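Driltov Arm Planner, Home Edition: four months with it

Reviewed 4th November

I bought the Driltov Arm Planner because I wanted to rehearse a robot arm before letting a real one anywhere near my kitchen. My wife has views on the backsplash. The Home Edition costs 58 dollars a month, runs on an ordinary desktop with a decent graphics card, and promises that you can "build a room, drop in an arm and get to work in an afternoon." I would like to meet whoever had that afternoon.

Some background, so you can judge how much my opinion is worth. I fix commercial dishwashers for a living. I can read a wiring diagram, I can write a bad script, and I have never taken a robotics class. The software is sold to people like me, according to the box copy, and also to small shops that want to test a layout before they commit to it.

Setup first. The installer is large and slow but it finishes. Then you make an account, then you make a second account for the parts library, which is run by a different outfit called Brirnness and which doesn't know about the first account. The library had 1,302 items when I signed up in June. A good share of them are office chairs. If your dream is a robot that works among office chairs, stop reading and buy this today.

Building a room is the best part. Walls go up by dragging, floors take a finish with one click, and everything snaps together without much argument. You can set weights and friction for each object, or leave the defaults, which treat most things as if they were made of polite rubber. My old college roommate, Ezekiel Greenberg, who programs these things for a packaging plant, looked over my shoulder and said the joint settings were better than what he pays real money for. He also said my room looked like a dentist's office. Both remarks were fair.

Moving the arm is harder. There are two ways to do it. In hand mode you steer the gripper with a game controller, and it's fun for about as long as it takes to ram a wall. In path mode you set points and the software works out how to get from one to the next. Path mode is clever and a little smug. It will pick a route that folds the arm up like a lawn chair, and when you tell it no, it offers you the same route slightly slower.

The manual runs to 17 pages, four of them legal. For anything useful you want the user forum, where a man named Teemu Lindqvist appears to answer every question himself, usually before breakfast and always with a settings file attached. I've used three of his files. I would pay him the 58 dollars directly.

Crashes: a few. Autosave is on by default and it works, so I lost less than I expected to. Exporting video is fine. Exporting to a real arm needs the Ostrowski add-on at 2,991 dollars, and I won't be reviewing that, for reasons you can work out from my day job.

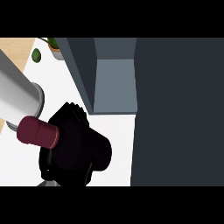
My one big complaint is collision checking in tight spots. Out in the open it behaves, and I have no trouble trusting it. Put tall furniture close to the gripper and it gets nervous, flagging hits where I can still see daylight, or missing the kind I care about. From overhead, the big black gripper looks very nearly up against the corner of the gray box, and whether it really touches is hard to judge by eye from up there, so I'd like the software to be the one that knows. The potted plant beside the box has become my personal test. I don't much mind what happens to the box.

You can widen the safety margin, and for slow work you should. Set it too wide, though, and path mode decides that nothing in the room can be reached and says so in a red banner.

I also tried the free trial of Teltadberg, the obvious rival. Its collision checks are better and its rooms are a misery to build. I lasted a weekend and came back.

Three and a half stars. Pay by the month, skip the annual plan until they sort out the margins, and go looking for Teemu's files before you touch the defaults. The backsplash is still intact.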